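Zekinitz demonstration gathering – progress report to the Pidby fund
6th December

We're very pleased with how this stretch has gone. The set now holds 1754 usable examples, all of them gathered in the simulated kitchens, and the drawer tasks have finally caught up with everything else. Drawers were our weak spot in the last report, so most of the effort went there: long bar handles, wood fronts, steep viewing angles from just behind the gripper.

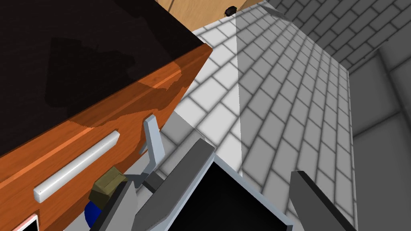

Each operator now records in short sittings of 18 attempts, then stops to label them while the memory is fresh. It's a small change and it has done wonders for the labels! Of the last 93 attempts we checked by hand, 76 went straight in. The rest were mostly late grasps, and we're keeping those in a separate folder – the Jundden team would like them for their work on recovery.
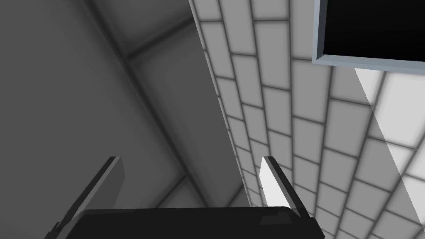

We have also started saving the travel between tasks, when the fingers are open and the wrist view holds little but walls and tiles. The Đorđević model used to get lost in those stretches, and we're keen to see what the extra footage does for it. Training on the new set starts in January. We'd like to move the unspent storage money to computing time, if you're happy with that.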